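Search this site Go

Does the Paper Cup Count? Waste Sorting at the Clundine Campus
Student project report, Environment and Society

Why we picked this

Clundine put in its new sorting bins in June, and the posters that came with them say that paper cups go in the green slot "for recycling." Our group did not believe it. A paper cup has a thin plastic lining on the inside, which is what keeps the coffee in, and many paper mills do not want it. So our question was simple: when a student drops a cup in the green slot at Clundine, does it get recycled?

The college says yes. The college also says the new bins have "changed habits," and gives no numbers for that. We tried to check both claims and only got partway with each.

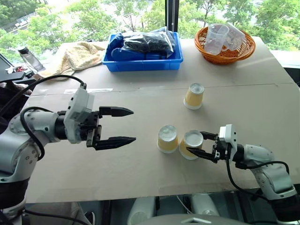

Paper cups turned upside down on the right half of the table.

What we did

We asked three parties for information: the campus services office, the hauler (Pronitz), and Okabe, the company that supplies the cups to the campus coffee counters. We also put out a short survey using Zideo, the form tool the college pays for. It had 9 questions and was open for 7 days. We sent it to 500 students on the housing list. We can't tell how many of them opened it, and the people who answer a survey on trash are probably the ones who already care about trash. Keep that in mind when you read the next part.

What people told us

Most who answered said they always sort their cups. We doubt that. When we stood near the main coffee counter at lunch, plenty of cups went into whatever bin was closest, lid and all, often with coffee still in them. One written answer said, "I put it in green because green feels right." That may be the most useful thing in the whole survey.

Campus services sent us the same text that is on the poster. Okabe sent a flyer which calls the cups "recyclable where facilities exist." We wrote back to ask whether such a facility exists near us and did not get an answer. Pronitz was more direct. Their reply said that cups are accepted in the mixed load, and that what happens after that depends on the sorting plant. "Accepted" means the truck will take it. It does not mean anyone makes something out of it.

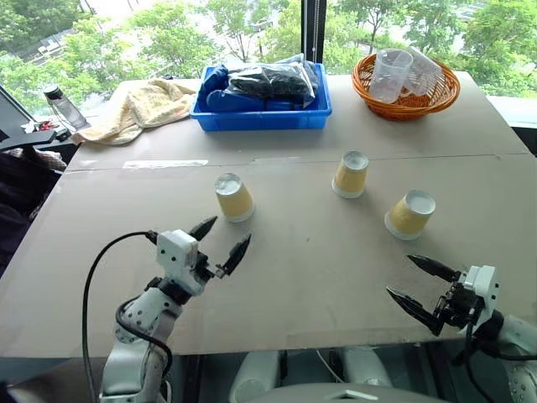

The wording on the cups and boxes is a problem of its own. Okabe's flyer puts cardboard and cups under the same heading, as if they were one material, and the poster copies this. They should be split up. A plain sheet of tan cardboard like the one under the cups is an easy thing for a mill to take, and even a strip of clear tape along a seam is not much of an obstacle, as far as we could learn. The lined cup is the hard part. Putting both behind one green slot makes the easy material look like proof that the hard one is fine too.

Weak points in our work

We never got inside the sorting plant. We asked twice. Our lunch watching was done at one counter and we kept no proper tally, so we are not giving a percentage here, although our first draft had one (it was a guess, and we took it out). The survey should have asked about lids separately.

We also had nothing from before June to compare with, so we can't say if habits changed. Neither can the college, unless it has figures it did not share.

What we would ask for

The poster should say what Pronitz says: cups are collected, and the rest is up to the plant. Campus services should ask the plant for a written answer and post it next to the bins. A discount for bringing your own mug came up in a lot of the survey comments, but we did not look into the cost and won't claim it would work.

9 comments Share this report

This site uses cookies to remember your settings. Accept Manage choices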